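Gorkance Shop Corner: shelving and basket set
Item 1340

I set up my first play shop with a folding table and a cardboard box for the fruit, and the fruit spent most of its life on the floor. So when people write to me asking what they need for a grocery corner (for a classroom, a life-skills room, a training kitchen, whatever you've got), I start with the same two things every time: something to put the food on and something to carry it in. The Gorkance set covers both.

You get the Pernby produce rack, the Skavell straight shelves and one shopping basket. Groceries are up to you! I like a mix of real packets and familiar stuff people already know from home, a Coca-Cola bottle, a box of cookies, a few drinks. People shop differently when they recognize what they're looking at.
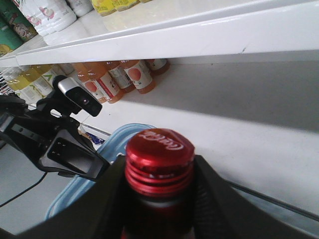
The basket is the part I get the most mail about. It's light blue plastic with one arching handle, and it weighs next to nothing until you fill it. Please don't fill it with bottles only. I did, for a whole January, and my elbow let me know. Mix in some bread and a bag of chips and it's a much nicer walk to the checkout. The slots in the sides let crumbs and onion skins fall through, so a quick rinse in the sink is all the cleaning mine ever gets.

Now the Pernby. Black metal, slanted shelves, made for produce. The slant is why I switched over from flat crates: you can see what's at the back, and tomatoes and lemons look a whole lot more inviting when they're tipped toward you. I keep the small fruit on the higher tiers and the heavy things down low. If your floor isn't level, turn the feet before you load it (the little key is taped inside the box, and yes, I threw mine away the first time).

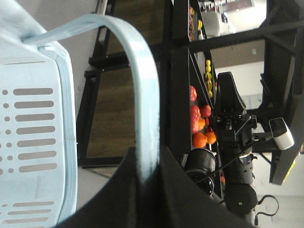 The Skavell shelves are the plain ones, white metal on slotted uprights, and you can hook a second section on next to the first if you have the wall for it. They wipe down with a damp cloth. Leave yourself some bare shelf, too. I used to cram every inch, and then there was no place to put anything back. Pouches stand up fine in a row, labels out, and round tubes like to have a neighbor on each side.

Shelf height goes up and down by the slots, and it takes 2 people unless you have very long arms. Spare shelf clips are item 309, and I'd throw a pack in with your order. They love to roll under things.
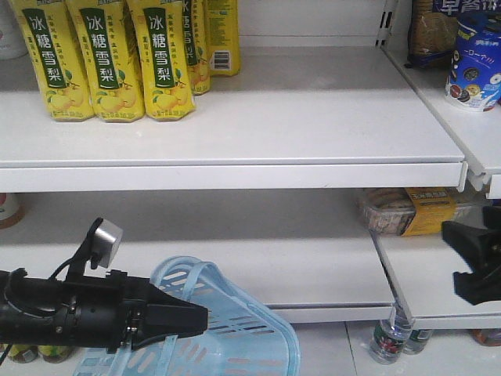

Ruben Martens wrote in to say he put the Skavell section up by himself after all, with a chair under one end, and that he wishes the clips came in a color he could find on a gray carpet. He'd also like to see a smaller basket for younger kids.

I've passed the clip idea along to Olatunji, where the hardware gets packed. No word yet on a smaller basket. Extra baskets in the regular size can be added at checkout, and the racks ship flat in separate boxes, so don't panic if only one turns up in the morning.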